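Visits > Workshops and makers > Sullow open day

Sullow open day: blocks, boards and a very long queue for soup

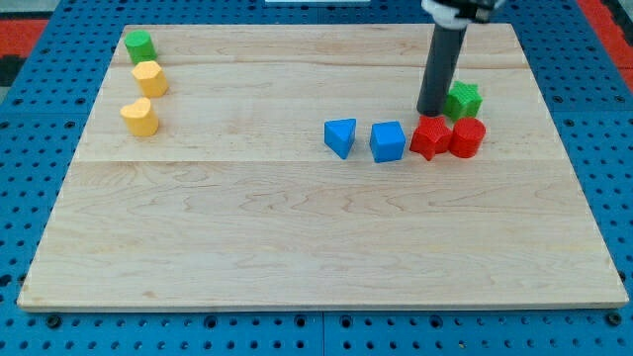

Page last changed: 18 April 2024

Quick write-up before I forget it all. Notes done mostly on the train back with a dying pen, so apologies for the order.

Sullow make wooden boards and sets of shape blocks. Boards in one half of the building, blocks in the other, a corridor between with coats in it. They open the doors once a year and you can wander about more or less as you like. 52 people on the morning list, I was one of the last to get on it. Badge, map, off you go. Map was upside down compared with the building. Took me until the tea break to work that out.

Started at the wrong end, with the boards. Glad I did in the end.

THE BOARD ROOM (their joke, on the door)

Maple. Lots of it, stacked with sticks between so the air gets round. Smell of the place is lovely, sweetish, a bit like warm biscuits. Planks come in rough, get planed, get sorted by colour under a big north window, then glued up edge to edge. Sorting is the slow part. A woman at the bench was turning one plank over and over next to another, went away, came back, turned it again. Said she has sent planks back to the stack four times in a day and then used the first one.

The finished boards are very pale. Blond, with wavy brown lines running through, and if you get down low you can find the seams where one plank stops and the next begins. Faint. I ran my thumbnail over one on the sample table and couldn't feel a thing. Apparently you can after a bad winter, if it has been kept by a radiator. They will re-sand for a small charge, bring it in yourself.

Asked about oil. Two coats, left overnight between, then a rub with a cloth. No varnish on anything, they are quite firm about it. A man behind me wanted varnish. He asked at three different benches.

Glue-up is done in long clamps against the wall and it was going on while we were there, which I hadn't expected on an open day. Quick work. Glue on, planks together, clamps on, wipe, next. A little bead of glue comes up all along the join and they leave it to go rubbery and then take it off with a scraper. Very satisfying to watch. I watched for too long and missed the first talk.

Offcuts in a crate by the door, help yourself. I helped myself. Two nice bits, one with a knot.

THE BLOCKS

Down the corridor, mind the coats. Brighter room, more noise, more children.

What I'd come for really. We use shape blocks at the Flelwood toy library and ours are in a sorry state, corners gone, two sets mixed together years ago and never properly sorted since. So I had a list. Lost the list. Went from memory.

They had shapes out on one of the maple boards and I spent a good while there. The board sat on a blue platform with holes all through it. Green cylinder at the back corner, standing up nice and square with a flat top. Yellow hexagon near it, and that was the one I liked best, the sides are cut in proper flat faces and the light picks them out one at a time. Then a yellow heart. I'm not a heart person but it stands up well on the board and the little ones at Flelwood would fight over it.

Colours are plain: red, green, blue, yellow. No pastels. Good. We had a pastel set donated once and it might as well have been porridge.

On the stars. There was a red one and a green one, close up against a red cylinder, all of them pretty much touching, and it made me think about how they go back in a box. Stars are a pain in a box. Points catch on everything. Asked about it and was told most people give the stars a bag of their own. We shall be doing that. The green star has a fine grid texture on its points, which I think would be good for small hands, gives them something to rub at. Meant to ask whether you can order other shapes with it. Forgot. Will email.

Triangular prism in blue, and a blue cube whose edges have been softened a little. I do like a softened edge. Our old cubes at Flelwood had sharp ones and I have the mark on my shin from the time the shelf went over.

Talk number two, which I did make. Maarten Vanhove on choosing shapes. He has been designing sets for ten years and has opinions. Main points, as far as I can read my own writing:

— a set wants a few shapes that stack and a few that refuse to. Children get bored if it all stacks.
— same colour in different shapes, same shape in different colours. Otherwise a child sorts it one way and that's that, done.
— hearts were put in under protest (his) and outsell everything.
— don't make the cylinder the same height as the cube. Or do. He changed his mind halfway through and said he'd been arguing with himself about this since the firm began.

Somebody asked him about ovals and he just shook his head.

He's a good speaker, fast, no slides. Passed a prism round the room and had us all find which face it sits best on. Took longer than you'd think, and a boy at the front got it before any of the adults did.

Afterwards the sorting tables. Proper fun. They tip a heap of blocks out and you have to make up a rule and the person opposite has to guess it. Mine was "things that roll", guessed straight away. The lady opposite me had "things with points" but counted the heart as a point, so we had words. Friendly words. Is a heart pointed? At the bottom, yes. I gave it to her.

THE TRY-OUT CORNER

Boards from two other makers for comparison, which I thought was sporting. One from Jirby, darker wood, heavy, handsome, you would not want it on your foot. The other was a thin thing from a workshop that had closed. Blocks sound different on each. On the maple you get a nice clean knock. On the Jirby board it's more of a thud. I'd never thought about the sound before and now I can't stop, have been knocking things on the kitchen table all evening.

A smooth board matters more than I would have said, too. On our carpet at Flelwood nothing stands up longer than a sneeze. On a flat bit of maple the cylinders stay put and you can nudge a heart across with a finger. Thinking we could have one board between two children, low table, rug underneath to stop it sliding. Price is the trouble.

PRICES

Full board 53 pounds on the day. I dithered. Smaller one is less but they'd sold out by the time I'd finished dithering. Block sets come by the bag or loose, and you can pick single shapes out of the trays to replace lost ones, which is exactly what we need. Trays are labelled by shape and then by colour. Some customer had put a handful of hexagons back in with the cylinders and I tidied them, couldn't help it.

Card or cash. Card machine went down just after eleven and came back when somebody moved it nearer the window.

FOOD

Soup. Leek and potato. The queue went out of the door, past the offcut crate and down to the bike rack. Bread ran out before I got there but the soup was hot and there was plenty of pepper. Cake was better organised. Had the ginger. Sat on the wall outside with a family who'd driven over from Jirby way and whose youngest had bought one single green star with her own money and wouldn't put it down to eat.

VISITORS' BOOK

Worth a flick. Over 309 names in it by the time I signed, going by the numbers they print down the margin, and that's the one book for several years of open days. Somebody had come from Chiba, with a very neat drawing of a cube on a prism by their name. Somebody else had written "more ovals please". I looked round for Maarten but he'd gone to lunch.

GETTING THERE

Train then the number 10 bus, gets you to the bottom of the lane. Steep bit at the end. Parking is in the field opposite and it was soft going, so boots. Loos are round the back by the timber store, not where the map says. Whole building's on the flat inside once you are up the lane, wide doors, no trouble with a pushchair as far as I could see, though the corridor gets tight with the coats.

There's a second, smaller day in June, blocks only, and you have to book. I've put my name down. Would take an older child to that one, the sorting tables get quite heated and the tinies wandered off.

WHAT I CAME HOME WITH

Two offcuts, a bag of odd blocks to fill our gaps (mostly cylinders, one heart, I gave in), a leaflet on oiling, half a slice of ginger cake in a napkin. No board. Have been regreting the board since the bus stop.

If anyone from Flelwood reads this before the next meeting — can you bring the old blocks in, all of them, including the biscuit tin ones. I want to lay the whole lot out and see what we're short of before I order. And if you have the big red cylinder at home, you know who you are, bring that as wel.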